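# About the Takura Robot Club

Takura is the robot club of Lallville Technical School. We have 26 members and two teachers, and we meet after lessons from September to June. Most of us never touched a robot before joining. It is not required to know programming, and it is not required to be good at mathematics, although after some months many members find that they are asking for more of it.

The club began as a group for the Garell Challenge, a competition for school teams. We still go there every year, but now the larger part of our time is given to one long project, which we call Table Service. The robot must learn to handle ordinary things for eating: a fork, a spoon, a cup, a bowl and a plate.

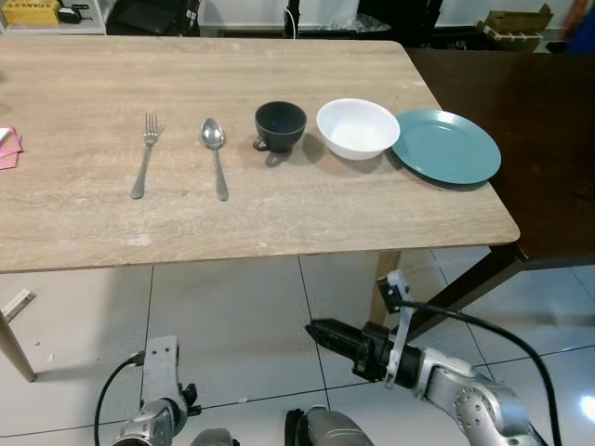
We chose this project because everybody knows how to set a table, and so everybody can judge if the robot does it well. A beginner can give a useful opinion on the first day. The difficult part comes later, when we try to say exactly what we mean by "well" and write it down in rules that all the operators will follow.

## How we work

Each member takes part in one of three groups. The **operators** guide the robot by hand controllers and record the movements. The **data group** watches the recordings, gives them names and removes the bad ones. The **training group** prepares the program that learns from them. We change groups in February, so that no person stays with only one kind of work.

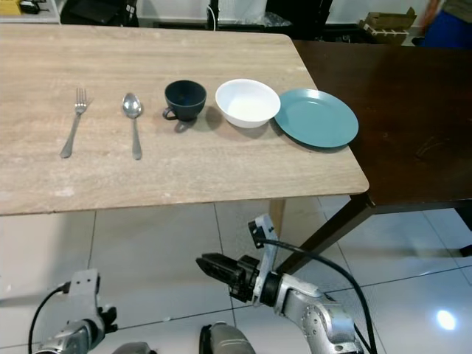
The first version of our collection has 700 recordings. It took nine weeks to make, and then the data group spent almost the same time to check it. We were surprised by how different two operators can be. One moves slowly and stops before each grasp, another goes in one line — both are correct, but the program learns differently from them. We keep a notebook about this, and new members are asked to read it before their first turn.

Flat and thin objects are the hardest for us. With a fork, a small error in height is enough to miss it completely, so new operators practice with the fork more than with any other object.

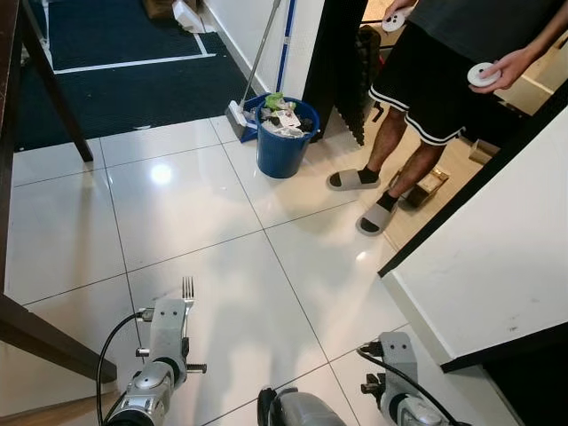

One parent wrote to us after the open evening: "I expected to see wheels and racing. My daughter spent an hour with one fork and came home happy. I would like to know if there is also a group for adults." There is no such group yet, but parents may visit any meeting after 4 p.m. and try the controllers.

## What we are doing now

This year we study the small cameras near the grippers. The camera at the head gives a good view of the table, but the arm can hide an object at the last moment, and then the close view becomes important. It has its own problems, too. When the gripper is over the floor, the picture has mostly gray tiles and our two ridged black fingers, and the program receives very little to decide from. The training group is now testing how much weight to give to each camera.

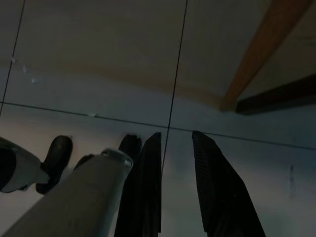 Joining the club is free for all students of the school. You need a signed form from home and closed shoes on the workshop days. The data group is usually the best place to start, and one exercise there is to look at a single wrist view and say where the arm is. The dark grout lines between the tiles are a help in this, as they show which way the gripper is turned. After this exercise you will sit beside an operator for two meetings, and then you take the controllers yourself.

Forms are at the school office in the Ichikawa Building. Please return them before the end of September — later requests go to a waiting list.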